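Stindari publishes first results from textile-sorting trial with robot arms

BEDGATE - Stindari, which develops handling software for two-armed robots, today released the first results of a trial on an everyday job: picking up clothing and putting it in the right bin.

The trial is being run with Dunmore, a textile reuse company that sorts donated clothes by hand. Over the first phase, the arms made 2274 attempts to move a single item between the table and a bin. Of these, 1878 were completed without help. In 318 cases the gripper closed on nothing or dropped the item. The rest were stopped by an operator.

"Cloth is still hard for a machine," said Nermina Karagiannis, head of trials at Stindari. "A shirt never lies the same way twice. Caps are easier to find but they fold when you squeeze them. We are slower than a person, and we would like to be plain about that."

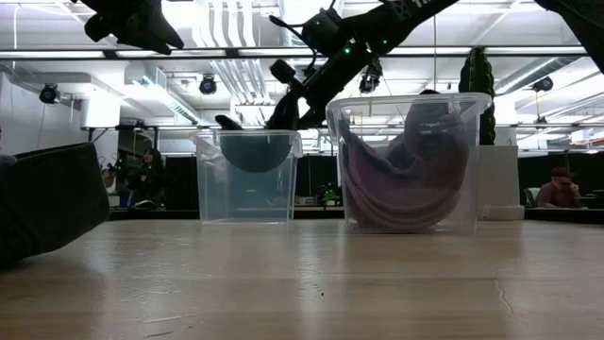
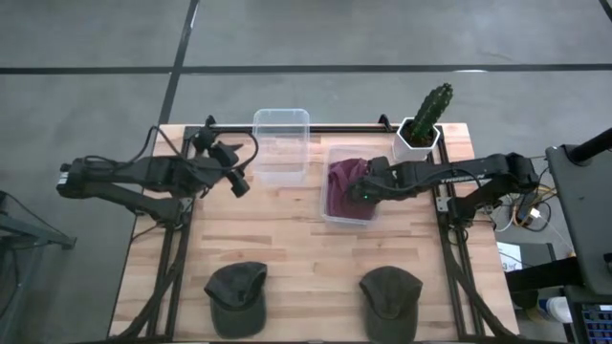
Cloth and clear plastic bins on the work table at the Stindari trial. Photos: Stindari

The arms run on Wovness, the company's control software, which was released to selected partners in November. Wovness chooses a grip point from camera images and tries again if the first grip fails. It does not yet fold, turn garments right side out or check pockets.

Dunmore said it has no plans to replace its sorting staff. The company is looking at whether the arms could take over first-stage sorting on the evening shift, when positions are hardest to fill.

"A good sorter feels the fabric and knows where it goes," said Joanne Pearce, operations manager at Dunmore. "I don't expect that from the arms. If they can empty a bin and split it into two, that is useful to us - but they need to do it for a full shift."

The second phase starts on Monday and will add towels and knitwear. Stindari will publish those results in the same format, including failed attempts.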